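Our Corner of the Stirkisent Building

A few of you asked to see how the wallpaper turned out, so I've finally put this page together. The whole thing started in March with a roll of strawberry paper from Faner that I couldn't leave in the shop (I did try, for all of ten minutes). It cost more than I'd planned – 235 for the lot, once paste and a decent brush were added – but I'd do it again tomorrow.

The walls were the easy bit. Pink was always going to be the colour underneath, and the strawberries run across the back and down both sides. Matching the pattern in the corners took me two evenings and a fair amount of muttering.

The tabletop is Risuvier's fern and flower print, all in grey. I was worried it would fight with the strawberries, but it calms them down a bit, and crumbs don't show!

Then there's the fruit. The teal basket came from Paisan and lives near the back right corner, full of artificial fruit that never needs throwing out. The lime-green bowl is a newer find, nice and shallow, and I move it about depending on my mood.

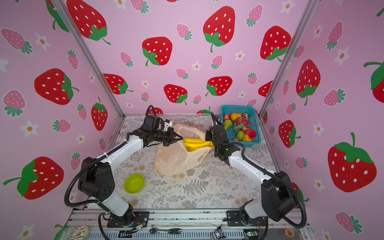
I still want a second bowl, maybe in yellow, and I have enough strawberry paper left over to line a drawer or two. If anyone spots that fern print in green, please drop me a line – I've looked everywhere and the Risuvier shop only had the grey.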